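Grenex Table Arm: Set-up and Operator Guide
Section 7: Running a demonstration for visitors

Revised 6 Mar 2018 for the Dotholm open day

7.1 Before you start

Read this section if you have been asked to show the arm to people who did not come to see the arm. They came for the tea, the car parking and a look round the new building, and they will give you a few minutes of polite attention on the way past. The demonstration is built to fit inside those minutes.

You will need the arm, fitted and tested as in Sections 2 to 4, the two-finger gripper, the fruit kit, and a table that does not rock. You will also need the operator's tablet, charged. The battery symbol is optimistic, so treat half full as empty.

Allow 20 minutes for setting up. If you have never done it before, allow longer and shut the door.

Note: The fruit routine supplied with the arm is called Sandoval. An older routine called Sanside is still on the menu, directly beneath it. Sanside expects a different table layout and will move with great confidence to a place where there is nothing to pick up. Check the name twice.

7.2 Setting the table

1. Wipe the table and let it dry.

2. Put the basket on the left, as seen from the operator's side, with its long edge facing you.

3. Put the tray to the right of the basket. Leave a small gap between them. The exact width does not matter, but the arm must be shown the layout again (see 7.3) each time you change it.

4. Stand the bowl on the tray, slightly left of centre. The tray is shiny and will show fingerprints to the back row.

5. Place the fruit in the basket so that each piece can be seen over the rim. Use one apple, one plum and one lime. They differ in size and colour, which helps the arm, and visitors can shout out which one they want, which helps the visitors.

6. Check that the bowl is empty. Car keys, name badges and biscuit wrappers have all been found in it.

Caution: Do not use bananas. The routine has no opinion on bananas and will hold one by the very end until gravity settles the matter.

Caution: Fruit used in the demonstration is not to be eaten afterwards. It has been squeezed by a machine and handled by everybody in the building.

7.3 Showing the arm the layout

1. Switch on at the wall, then at the control box. Wait for the green light. It flashes for a while first, and pressing things during this time makes it start again.

2. On the tablet, choose Sandoval, then Teach.

3. Raise the arm to the rest height, clear of everything on the table, with the gripper open.

4. Guide the arm by hand to a point above the basket and press Mark. Do the same above the bowl.

5. Return to the rest height and press Save. The tablet asks whether you are sure. It asks this about everything, so read the words before you agree.

6. Run the routine once at slow speed with nobody watching.

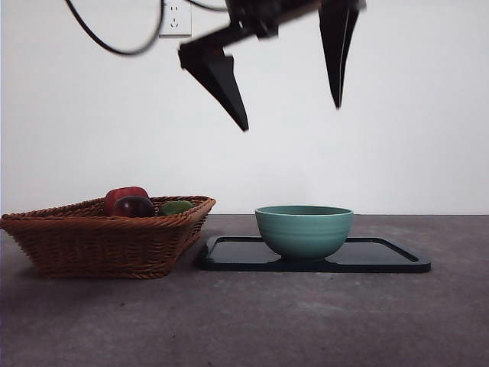
7. If the slow run is clean, run it again at show speed. If it is not, go back to step 2. Nudging the basket a little towards the arm to meet it halfway is a popular remedy and makes the next run worse.

Note: The bowl must stay where it was when you pressed Save. If someone picks it up to admire it, thank them, put it back and teach that point again.

7.4 Safety

The visitor line must be at least 115 cm from the nearest edge of the table. Mark it on the floor with tape. People respect tape to a surprising degree, although small children regard it as a starting line.

Keep the cables above the gripper clear of the arm's path. Look at them before every run, including the runs you are in a hurry to begin.

The stop button must be within reach of the operator at all times. Within reach means without leaning, stretching or asking someone to pass it.

Warning: Do not put your hand in the basket while the routine is running, even to turn the plum round. Press stop, wait for the arm to come to rest, then reach in.

Warning: Do not let visitors shake hands with the gripper. They will ask. The gripper closes until it meets something firm, and it was set up with apples in mind.

7.5 Giving the demonstration

1. Stand on the side of the table away from the visitors, so that you do not block the only interesting thing in the room.

2. Say what the arm is about to do. One sentence is plenty. "It will pick a piece of fruit out of the basket and put it in the bowl" has worked well.

3. Ask a visitor to choose a piece of fruit, tap its picture on the tablet and press Go.

4. Stay quiet while the arm moves. It pauses over the basket before going down. Operators like to fill this pause with an apology, and visitors then assume that something has gone wrong.

5. When the fruit has been released, let the arm return to the rest height before you speak or reach for anything.

6. Put the fruit back in the basket by hand and begin again.

The full cycle can be repeated all day. At last year's open day it was run 286 times, mostly for the lime.

If the arm drops a piece, press stop, pick the fruit up and start over. There is no need to explain. The visitors will be more pleased by this than by anything else you show them.

7.6 Questions you will be asked

"Will it take my job?" If the visitor's job is moving three pieces of fruit a short distance, perhaps. Otherwise direct them to the leaflet.

"Can it make tea?" No. Please do not say "not yet", as this was taken down last time and repeated in the newsletter.

"How does it know which is the apple?" It compares what the camera sees with pictures it has been given. A longer answer is in Section 5. Offer it only to those who ask twice.

"Why is it so slow?" Show speed is set low for safety. You may say that it can go faster. You may not demonstrate that it can go faster.

"What happens if I press this?" Remove the tablet from the visitor.

7.7 Common faults during a show

Arm does not move after Go: the stop button is still pressed in. Twist to release.

Gripper closes on air above the basket: the basket has been moved, or you are running Sanside.

Fruit is carried to the right place but lands on the tray: the bowl has been moved. Teach the bowl point again.

Lime cannot be found: it has rolled under the others. Stop the arm and bring the lime to the top of the basket.

Tablet shows fault 2: the control box has been unplugged so that somebody could charge a phone. Plug it back in and wait for the green light.

7.8 Packing up

1. Send the arm to its parked position from the tablet. Do not fold it by hand.

2. Switch off at the control box, then at the wall.

3. Wrap the bowl before it goes in the case. Spare bowls must be ordered from Grenex and take nearly a month.

4. Lift the tape from the floor on the same day. After a night it becomes part of the building.

5. Put the fruit in the food waste. Check the basket as well, especially if it is going into the cupboard until next March.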